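Pádraig Kavanagh does not like the word "generalise", and he asks me early on to take it out of anything I quote him saying. He runs the tooling side at Ziltico, a small outfit that turns hand-collected demonstrations into policies a robot can run. Before that he spent years at Galness writing motion planners, the old-fashioned sort with a cost function and a lot of swearing.

"I came in thinking this was a fad," he says. "I'm now at the stage where I think it's half a fad, and I can't tell you which half."

The pitch will be familiar to anyone who has sat through a robotics talk lately. People do ordinary jobs with a gripper in the hand, software works out where the gripper was at every moment, and a model learns to copy the motion. Planning, in the sense Kavanagh used to mean it, drops out altogether.

I put it to him that this sounds like a way of swapping one hard problem for a pile of smaller ones. He doesn't argue. The first is knowing where the gripper was. Ziltico's tracking code, called Votley, throws away any recording where the position estimate jumps, and in one batch in June it threw away 43 out of 469.

"Those are the ones it noticed," he says. "I worry about the ones it didn't. If the track drifts by a few millimetres and comes back, the filter's happy, and you've just taught the policy to miss."
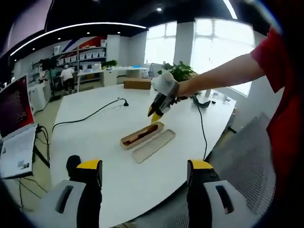
Small objects are where it hurts. A pen that has to go into a case leaves very little room for a bad estimate, and with two grippers the errors have to agree with each other as well. Votley solves for each hand on its own and lines them up afterwards using timestamps. Kavanagh calls that step "the bit I'd least like you to write about". The clocks can be out by up to 14 milliseconds, and he thinks a fast handover shows it.

Would his old planner have done better? He laughs, then takes the question seriously. On a fixed bench with known parts, yes, he reckons it would. Move the box, change the lighting, hand it a different pen, and he would have been back at his desk for a week.

"So I'm not nostalgic. But when the planner failed, I could open a log and find the line. Now I get a shrug and a request for more data."

He has tried to fix that with a replay tool, Shimada, which shows a failed run beside the nearest recordings in the training set. I watched him use it on 2 failures. The first match was plainly a sloppy demonstration -- useful. The second looked fine to both of us, and he closed the window.

"More data, probably," he said, in the voice of a man reading out a parking fine.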